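4. Recording Examples

Read this section before you record anything, even if you have used the Wulel recorder before. The Hillbridge sales sheet says the system "learns any table task from a handful of examples." In our hands it learned the tasks we showed it well, and not always those.

4.1 Setting the table

1. Put out the objects for the task, plus a few that have nothing to do with it. A policy trained on a bare table tends to fail on a messy one.
2. Use real kitchen things in mixed shapes and colors. Plates in a rack, shiny metal and small loose food all belong in the set.
3. Leave the background alone. Do not tidy it for the recording unless you plan to keep it that way.
4. Move both arms to the start pose and press Ready.

CAUTION: Keep hands off the table once Ready is lit. The soft stop is slower than you would like – use the red button.
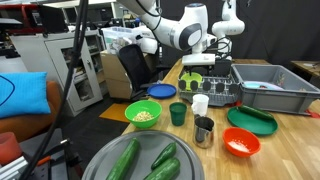 4.2 Recording

5. Press Record and guide the arm through the task once, at an even speed.
6. Press Stop when the gripper is open and clear of the object.
7. Mark the take Good or Bad right away. Do not trust the automatic label. It scores a take by whether the arm reached the end pose, and an arm can do that with a plate on the floor.
8. Change the layout by hand before the next take. The Shuffle screen suggests new positions, but it favors the middle of the table.
9. Repeat until you have up to 100 good takes for the task.

NOTE: More takes of the same layout will raise the progress bar. The bar counts files and says nothing about what the arm can do.

4.3 Checking the set

10. Play back 10 takes, picked at random, at normal speed.
11. If 2 or more carry the wrong label, go through the whole set.
12. Hold back 19 takes and keep them out of training. The software offers to "recover" them later – decline.

Error 19 during playback means the camera clock has drifted. Restart the recorder and discard the take.

Section revised November 2022, Ecaterina Onu. Gripper settings are in Section 5.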